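Waltach Wash Tubs and Inserts

Home > Kitchen and Utility > Tubs

Item group 219
Sold singly or in sets of three
Made for Waltach by Goltwood

The Waltach tub is a plain rectangular plastic tub for hand washing, soaking, rinsing vegetables, carrying dishes and general jobs around the house. It has no lid, no drain and no handles that stick out. You lift it by the rim. The range has been in our catalog since we took over the Rodrigues housewares line, and the shape has changed very little in that time.
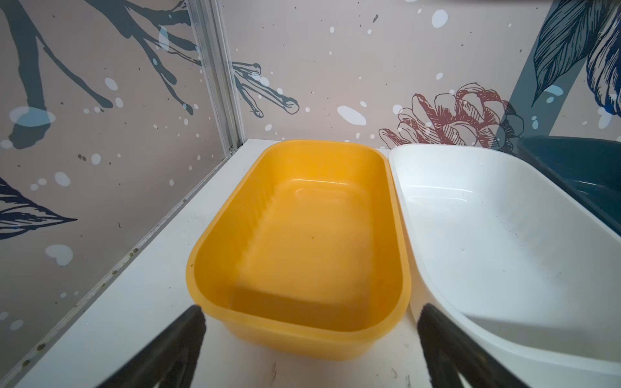

Choosing a size depends mostly on your sink. Measure the inside of the bowl at the bottom, where it is narrowest, and allow a finger's width on each side so you can get the tub out when it is full. People who do this often end up with two sizes, like the yellow tub and the larger white one next to it, and keep the small one for glasses or soaking. Color is worth some thought too. White goes with most kitchens but shows scuff marks on the floor and walls sooner than the darker colors do. If the tub is going to a garage or a potting bench, order a dark one.

Sizes

Small: fits most bar sinks and one side of a divided sink.
Medium: fits a standard single bowl.
Large: for laundry sinks, countertops and floor use. Heavy when full. Fill it where you plan to use it.

Small tubs weigh 300 grams empty. All three sizes can be stacked inside one another for storage if you put the largest at the bottom. Tubs of the same size also stack, but put a sheet of paper between them if they will be left for months, as they can grip.

Care

Wash with dish soap and a soft cloth. For gray marks, make a paste of baking soda and water, leave it on for 35 minutes and wipe it off. Do not use steel wool. It leaves fine scratches that hold dirt, and the tub will look worse within a few weeks. Do not pour boiling water straight into an empty tub. Run some cold water in first.

The tubs are not made for the oven, the microwave or the freezer.

Where to keep it

A tub in daily use needs a flat surface next to the sink. A white tabletop pushed up against the wall does the job well, and many of our customers work that way in rooms that were never planned as kitchens. Leave a small gap at the back if the wall is papered. Splashes get into the seam behind the table and are hard to dry out. A strip of molding helps, but wipe along it when you wipe the table.
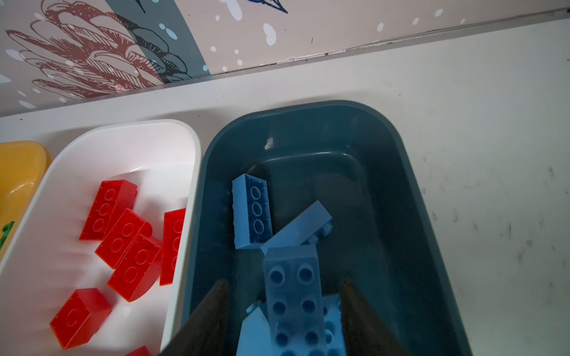
Inserts and spare parts

The Ziker rack (part 873) drops into the medium and large tubs and holds plates upright. It does not fit the small tub. Rubber feet are sold in packs of four and press on without glue.

Ordering

Orders received before 2 p.m. are packed the same day. Our warehouse closes for stock count in August, and orders placed then go out when it reopens. For quantities over a dozen, write to Rekha Poojary in trade sales. Questions about returns and damaged items go to Padmavathi Bangera. Please keep the carton until your claim is settled.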